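Print | E-mail

Sikia notebook, bedroom tasks
26 December 2019

Really pleased with how the new house rules for hand-held gripper sessions are shaping up! Wrote them out properly this morning, mostly from the old Korketti sheet:

- Fingers fully open before the first move, then wait for the tone.
- Check both pads and both screws every 60 takes, and log it even if nothing has changed.
- Glass and mirrors stay flat on something soft. No lifting by a carved edge.
- One garment per take.
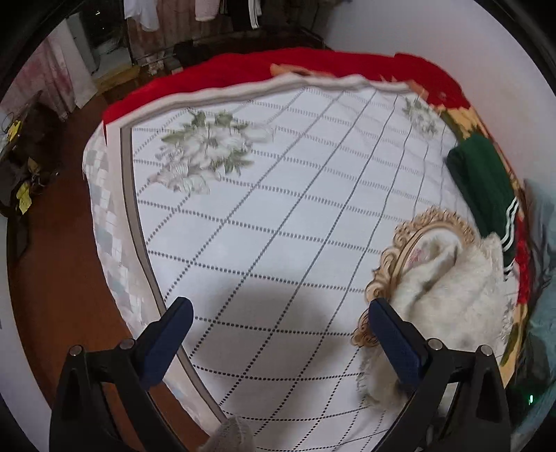 The one-garment rule is my favourite. In the Jatenska batch we threw out 54 takes of 200, nearly all for two things being dragged at once, and the sheet said nothing about it (it does now).

Still arguing with myself over small stuff like socks. McKinnon's wording is "any item that can be folded", which leaves odd socks in limbo. I'd say a single sock counts as a garment, full stop.

To do: ask for the speed limit in mm/s, 200 feels right for cloth but quick near glass. Second draft by March.

Print | E-mail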